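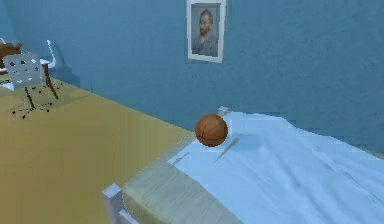
Simulated bedroom with the basketball on the bed.

Flollel — Remote Operators, Simulated Household Tasks

Flollel is hiring operators to demonstrate household tasks in simulation by remote control. You drive a mobile arm through furnished rooms, using a keyboard or a hand controller, and each run is logged as training data for the Tundley policy. The contract covers 78 hours, starting in September. Work is done from home on our client software.

A session consists of 30 runs. Each run begins with a written instruction naming an object and a room. Navigation is part of the demonstration, so pauses and wrong turns stay in the log.

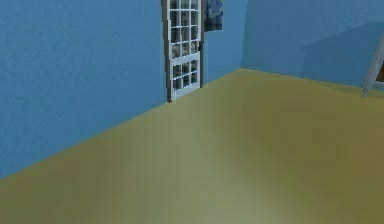 Do I need prior experience with robots?
None is required. All operators complete 11 hours of paid practice before their runs enter the dataset.

Requirements: a wired internet connection, a desktop or laptop with a discrete graphics card, and steady use of both hands. You must be able to read task instructions in English. Operators who have played first-person games tend to adapt quickly to the low camera view.

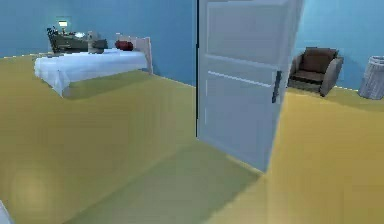 Stetsiuk, on the operator board: The base was easy after the first day. Depth at the gripper took me much longer. I'd tell new people to slow down for the last few inches and ignore the clock.

Runs are graded on completion and smoothness of the arm path — speed carries no weight in the first month. Collisions with furniture are flagged automatically and reviewed by hand.

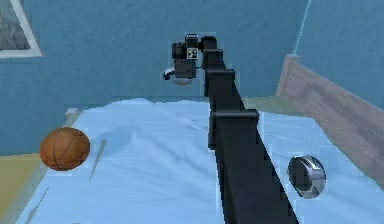 Reaching over a bed or table is graded separately from driving. Keep the wrist level during the approach, and stop the base before extending the arm. Failed grasps may be retried twice within the same run.

To apply, send a short résumé and your computer's specifications through the Drarkdale jobs portal, reference 287. Selected applicants will receive a link to the practice client.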